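How Drawers Slide

Grades 3 and 4
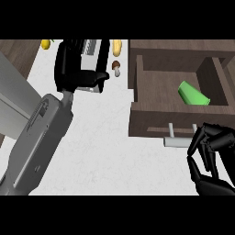 Barredo Children's Museum, Simple Machines Team

A drawer is a box that moves in and out of a larger box. The force that slows it down is called friction. Friction happens when two surfaces rub together.

Old drawers slide wood on wood. Rubbing candle wax on the bottom edges lowers the friction.

Many newer drawers use metal slides with small wheels or steel balls. A rolling ball rubs much less than a flat surface does. A kitchen drawer on good slides can open almost 300 times a month without sticking.

Try this: put a book on a table and push it with one finger. Now lay 3 round pencils under the book and push again. Compare the two pushes.

Heavy things add friction — a full drawer is harder to pull than an empty one.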